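**Laying out** (in older usage *last offices*) is the washing, dressing and positioning of a dead person before a funeral. It is carried out at home, in a hospital or care home, or on the premises of a funeral director. The term also covers the short period in which the body is kept in a bedroom or front room for visitors, although that is more strictly called *lying at home*.

## Terminology

In Mirbridge and the surrounding villages the person who did the work was known as the *layer-out*. The same person often attended births, and payment was usually in kind. The Clakska parish books use "straightening" for the whole procedure, a word that elsewhere means only the setting of the limbs.

## Procedure

The order of work differs little between regions. The eyes are closed, the head is raised on one pillow and the limbs are straightened before stiffness sets in. The body is washed from the face downwards, dried and dressed. Jewellery is removed or taped in place according to the wishes of the family, and a written note is made of each item. Heating in the room is turned off and a window may be opened.

Two people are normally needed for turning. One holds the body on its side while the other washes the back and passes a rolled sheet beneath it.

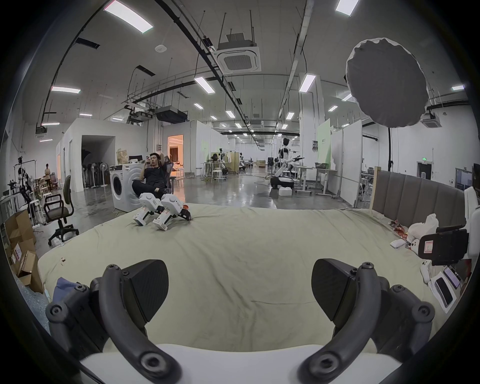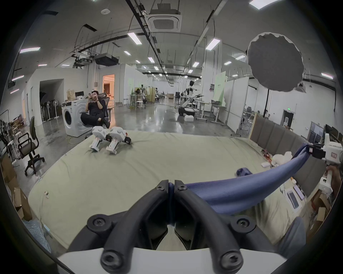
Bedding is kept simple during laying out. A fitted cover is left on the mattress, and a second sheet, folded lengthwise, is used as a draw sheet for moving the body. The draw sheet should lie flat, with the edges rolled evenly on both sides. A cloth twisted into a thick rope, like the blue one held at two points in the second picture, puts the load on a narrow band and can mark the skin. Wrinkles in the cover, visible in both pictures, are smoothed by hand before the body is placed in its final position. Down quilts and electric blankets are removed, as they hold warmth.

## Cooling

Where a body remains at home for longer than a day, cooling is generally advised. The Grellier method uses flat gel packs under the trunk, changed at fixed intervals. The Śliwiński plate – a shallow metal tray with a circulating coolant – replaced it in many districts, mainly because it needs less attention at night. Both are placed beneath the draw sheet and never directly against the skin.

## Decline and revival

Laying out at home became uncommon once hospitals and funeral directors took over the work. A register kept at Mirbridge lists 393 home layings-out over a span of 60 years, of which only 3 fall in the final decade. Interest returned later through home funeral groups, which lend cooling equipment and hold practical classes. The Clakska group has 50 members and meets each February.

## See also

- Shroud
- Wake
- Bier
- Chapel of rest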